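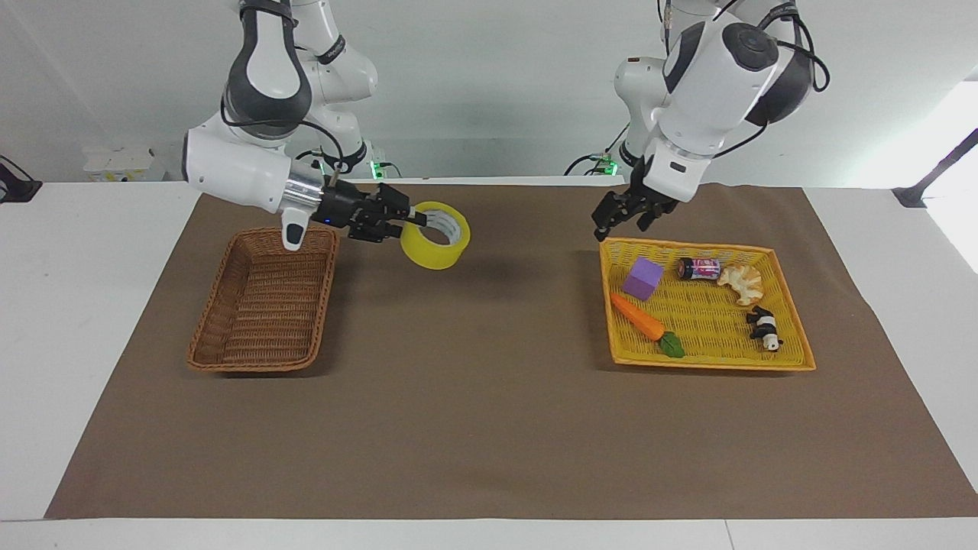
January 13, 2021

Sourdough starter bench, day 30

Best morning so far! The Kosta jar went over the rubber band before I had my coat off, and when I pulled the lid it smelled like green apples and plain yogurt, no nail polish at all. Ching-wen Yeh came over to sniff it and agreed, and she has been the skeptic on this one from the start.

Jars as they stand:

Kosta (whole rye, fed every morning): tripled. Domed top, big bubbles on the sides, small ones all through when I dragged a spoon across it. I want to bake with this one now and not wait for Friday.

Elby (half white, half whole wheat): doubled and then sat there. Smells milder, a bit like wet cardboard for the first second and then pleasant. Texture is lovely though, long strings off the spoon.

Fu (all white): slow. Gray liquid on top again. I poured it off this time and fed it thicker, equal weights of flour and water plus one extra spoon of flour. Last time I stirred the liquid back in and it got so sour it hardly rose.

I moved all the jars off the windowsill last night and onto the shelf over the water heater. I think that is most of what we are seeing with Kosta. The sill gets properly cold in January and I had been blaming the flour for two weeks. Should have put the thermometer in the jar and not next to it! Lesson written on the inside of the cupboard door in large letters.

Test dough from yesterday, Kosta starter:

Total dough weight 1051 g, one loaf. Mixed by hand, rested, then salt. Folded it four times over the afternoon. It was slack after the second fold and I nearly added flour, but Ching-wen said leave it, and by the fourth it held a shape on the bench and jiggled when I bumped the bowl. Into the fridge overnight. Baked in the covered pot, 30 minutes lid on, then lid off until it looked done, and I let it go darker than I usually dare.

The crust sang when it came out - you could hear it crackling from the sink. Crumb is open near the top, tighter along the bottom, so I am guessing a little underproofed or the pot floor was not hot enough. Flavor is great. Sour at the back, sweet crust. We ate the heel with butter far too early and it was gummy, as it always is when we do that, and we will do it again.

Weak points: the slash closed up on one side. I held the blade straight down. Try a low angle next time and one confident cut. Also the rice flour clumped in the cloth where it was damp, and I tore the skin of the dough peeling it off.

Changes for the next round:

Bake Kosta and Elby side by side, same flour, same water, same fridge time. Start them together so the oven order is the only difference, and write down which goes first.

Preheat the pot 43 minutes in place of the usual half hour. (Odd number, but that is what the oven timer had left when I loaded yesterday's pot, and I would like to repeat it exactly.)

Dry some Kosta on parchment as a backup. Ching-wen lost a good rye starter once to a dropped jar, and I would hate to lose this one.

Fu gets 2 more days on the warm shelf. If it is still gray on top it becomes crackers, with seeds and a lot of salt.

Flour order: rye is nearly out, the white is fine. Ask whether Cistex still has the coarse rye in the small sacks.

Fed all jars 8:40, bands reset.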